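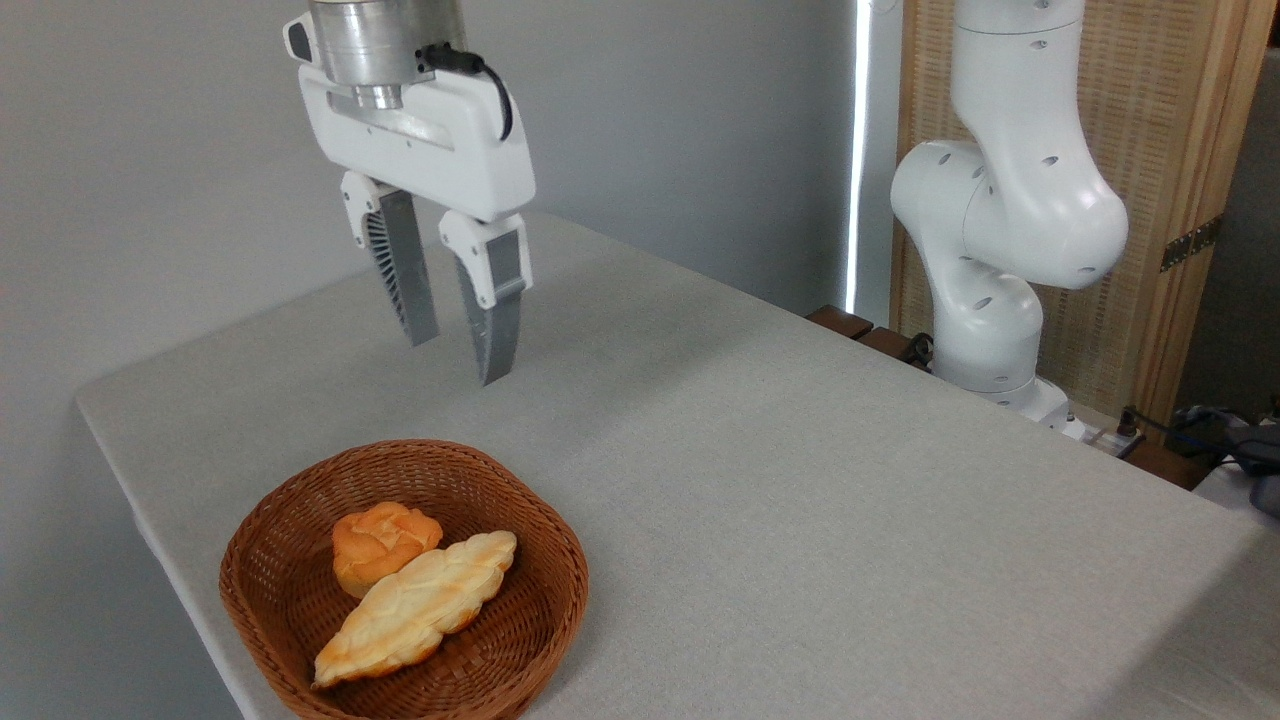 Section 6. Setting up the self-check station for the waiting area

This section is for the staff of Zarkstead practices who already have Grotel running at the reception desk and now want patients to measure their own blood pressure before they go in. You will need the Petchrat monitor, the Fomo label printer, the power supplies for both, and a reception login with manager rights. You also need a firm table. A light grey cloth with a fine weave, like the one on the table in the photo, does well under the monitor, and dark cloths should be avoided, as the rubber feet leave marks on them. Please read the whole section before you plug in anything.

By Kamonchanok Panyasiri
3 August 2021

6.1 Placing the table

1. Choose a place where the patient can sit with the back supported and both feet on the floor. A corner is better than the wall next to the entrance.
2. Check that a person at the reception desk can see the patient's face, but that other patients cannot read the display.
3. Put the monitor at the side nearest to the chair. The arm should rest on the table at the height of the heart. If the table is too low, change the chair, do not put books under the monitor.
4. Put the printer on the other side, with the paper slot facing the patient.
5. Lead both power cables behind the table. No cable may cross the way to the toilets or the doors.

CAUTION: Do not connect the monitor to the same extension lead as a heater or a vaccine fridge.

6.2 Connecting the monitor

1. Switch on the monitor and wait until the display shows four lines and then a zero.
2. At the reception computer, open Grotel and go to Settings, Devices, Add device.
3. Type the serial number from the label under the monitor. Type the letters as capitals.
4. Choose the room. If your waiting area is not in the list, it must first be created under Settings, Rooms. Do not choose "Other" – the readings will be saved but they will not appear in the clinic list.
5. Press Pair on the screen and then hold the round key on the monitor until it beeps.
6. Wait for the green line next to the device name. This can take up to 2 minutes.

NOTE: If the line stays yellow, the monitor is found but the time is different from the time in Grotel. Correct the time on the monitor and pair it again. This happens often in the last days of November and the weeks before, in practices where the monitor was not used since the clocks were changed.

6.3 Loading the label printer

1. Lift the cover with both hands.
2. Put in the roll so that the labels come from underneath. One roll has 400 labels.
3. Pull the first label until it passes the slot by the width of a finger, and close the cover until it clicks.
4. In Grotel, go to Settings, Printing, and set the label counter to the number of labels on the roll. If you put in a part-used roll, make an estimate and enter a little less.
5. Print one test label. It must show the word TEST, the room name and the time.

The counter gives a warning at reception when 200 labels are left. You can change this number, but please do not switch the warning off. Without a label the patient goes to the nurse with nothing in the hand and the measurement is usually done again.

CAUTION: The labels show the appointment number and the reading only. Do not add the name or the date of birth to the label layout, even if a clinician asks for it. Such requests go to your information governance lead.

6.4 Setting the limits

1. Go to Settings, Alerts, Self-check.
2. Enter the upper and lower limits which your clinical lead has signed. Grotel does not come with limits filled in and the support team cannot suggest any.
3. Under "Who is told", choose at least two roles. One must be a role that is always present during opening hours.
4. Save, and ask a second manager to confirm. The limits are not active before the second person has confirmed them.

6.5 Before the first patient

Take three readings on a member of staff who agrees to this, using the training appointment and not a real record. Look in the clinic list for the readings, then delete the training appointment. Put the instruction card on the table where the patient can read it while sitting. Large print cards and translated cards are ordered from the same form as the normal ones.

The cuff must be wiped after each patient. Please write in your own cleaning plan who does it – Grotel does not remind you.

Comments (3)

Practice manager, two sites: Step 4 in 6.2 caught us. We had a week of readings under "Other". Can they be moved afterwards?

K. Panyasiri: Yes, with manager rights. Open Reports, Unassigned readings, mark the lines and choose the room. The clinic list is updated overnight.

Reception_Jo: our printer clicks shut but still says cover open. Had to press on the left corner quite hard. might be worth putting in 6.3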